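Chapter 6
When the Work Changes Hands

Orest Antoniuk packed orders at the Nadside warehouse in Tristville for nine years. When the first packing arms were switched on one May, 151 people worked on his floor and each shift sent out up to 700 parcels. No one on the floor lost a job that month, but hardly anyone kept the same one. Antoniuk now spends his mornings at a table, showing by hand how small goods should be picked up, turned and put down.

This chapter looks at what happens to people when part of their work is given to a machine. Chapter 5 dealt with the cost of the equipment. We now turn to the tasks left over and to the new ones that appear, among them demonstration work, where a person carries out a task so that a machine can later be taught to copy it. 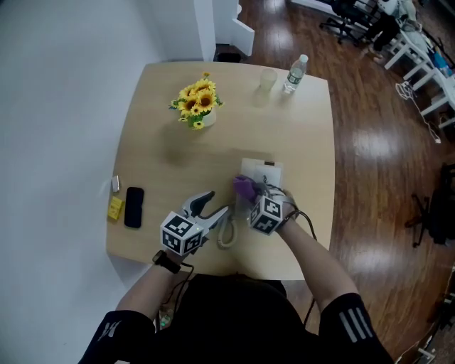

Figure 6.1 Demonstration work at a table, using two hand-held grippers topped with marker cubes.

Demonstration work is lighter than packing, but it has its own strains. The same short movement may be repeated 400 times in a week. Workers sit for longer, talk less and have to keep their hands steady. Ludger Dreßler, a shift leader at Nadside, found that his packers asked for shorter turns at the table and more frequent breaks. They also asked what grade the work should be paid at, a question the firm had not settled when the work began.

Section 6.1 sets out the main kinds of task found in a partly automated workplace. Section 6.2 deals with training and pay, and Section 6.3 with health at work.

Key terms: demonstration work, task, job grade, retraining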